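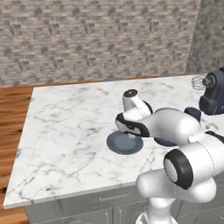
Should a robot that drops a plate own up to it?

It should at least stop. A machine that has lost its grip and carries on as though it hadn't is worse than one that never picked anything up.

I came to this view by way of Prelgate, where I spent most of May reading fault logs from a kitchen arm called Nalo. In simulation Nalo had cleared 1,317 plates from a marble worktop and been congratulated for every one. Then it was let loose in the test kitchen at Bellis, where it closed its fingers on a plate, lifted nothing, travelled gracefully to the sink and opened its fingers again. Task complete, said the log. It did this for 60 minutes. The plate sat where it was, as plates will.

The fault was small. The program judged success by where the arm had got to, and the arm always got there. Whether it had brought any crockery along was a matter it hadn't been asked to look into. I have worked with people like this, and some of them have been promoted.

A flat plate is a rotten thing to grab from above, as anyone with two fingers and a dinner service can confirm. You want the rim. In the simulator a bit of generous friction had been covering up for bad aim, and we were all too pleased with the score to ask why it was so good. I include myself, having put the score on a slide.

Orathai Sombatkul, who had the dull job of safety sign-off, wanted a check on the fingers before any move: if they've shut all the way, there's no plate, so halt and call someone. The objection was that halting would spoil the success rate. Well, quite. She also pointed out that the same arm, carrying half a grip on a full casserole, would have been every bit as sure of itself over somebody's feet.

Trallell, who supply the control software, have since added the check as an option. It is switched off by default. I'd switch it on, and I'd hide the switch.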